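ペンが書けなくなる前に!机まわりの文房具を長持ちさせる小ワザ

文房具って、買うときはあんなに楽しいのに、そのあとのお手入れの話になると急に情報が少なくなりますよね。うちでは2月になると引き出しを全部ひっくり返して総点検をするのですが、これが毎年楽しくて楽しくて!今年もいろいろ試したので、よかったものをまとめておきます。

まずはボールペン。インクが残っているのに書けないとき、いきなり捨てないでくださいね。コピー用紙より、少しざらっとした紙(わたしは古い封筒の裏を使います)に、ゆっくり大きめの丸を描きます。シャカシャカ速く動かすより、ゆっくりのほうが復活しやすい気がします。それでもダメなら、ペン先をティッシュで軽くぬぐってからもう一度。先を火であぶる方法もたまに見かけますが、変形するし危ないのでやりません。

ゲルインクは上向きで使うのが苦手です。壁のカレンダーに書き込むペンは、油性の加圧タイプか鉛筆にしておくとストレスがなくなりますよ。わが家はカレンダーの横に鉛筆を一本ぶら下げてから、予定の書き忘れまで減りました。

サインペンやマーカーは横に寝かせて保管。ペン立てに挿しっぱなしだと、インクが片方に寄ってしまうんです。特に両側にペン先があるツインタイプは絶対に横!浅い菓子箱のふたがトレーにぴったりで、わたしはZeseckの焼き菓子の箱をもう何年も使っています。厚紙がしっかりしていて最高です。

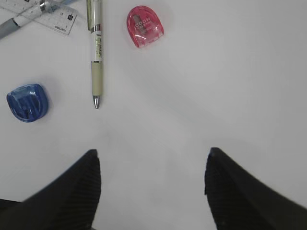 消しゴムは、プラスチックのものに直接触れさせておくと、くっついて溶けたような跡が残ることがあります。紙のスリーブは小さくなっても捨てずに、はさみで短く切りながら最後まで着せておきましょう。黒く汚れた面は、いらない紙にこすればすぐきれいになります。

はさみのベタベタには、消毒用アルコールを含ませた布が早いです。テープののりが残ったところを刃の根元から先へ向かってふき、乾いた布で仕上げ。刃先に指を当てないように、布は厚めにたたんでくださいね。フッ素加工の刃は、爪や金属でこすらないこと!

付せんは、はがし方で持ちが変わります。下からめくり上げると紙がくるんと丸まってしまうので、横からすーっとはがすのがコツ。これだけで貼ったときの浮き方が全然違います。知ったときは思わず家族に実演して回りました。

スティックのりは、使い終わったらしっかり引っ込めてからふたをします。出したままふたをすると、先がつぶれてふちに固まり、次に開けるときに泣きます。ふちのかたまりは、ぬるま湯でしぼった布を当てておくとふやけて取れます。

最後に収納のこと。わたしは588円で買ったVergaraの仕切りケースを引き出しに入れています。幅33センチで、うちの引き出しにすっぽり!使う頻度で分けて、毎日使うものは手前、月に一度のものは奥。同じ色のペンが何本も出てきたら、一本だけ手前に残して、あとは「予備」の袋へ。この袋をのぞいてから買い物に行くようにしたら、赤ペンばかり増える現象がぴたっと止まりました。

机の天板をふくときは、かたくしぼった布で奥から手前へ。鉛筆の粉は先に乾いた布か小さなほうきで集めておくと、黒く広がらずにすみます。インクの点がついたら、目立たないところで試してからアルコールで。来月はノートと紙ものの整理について書く予定です!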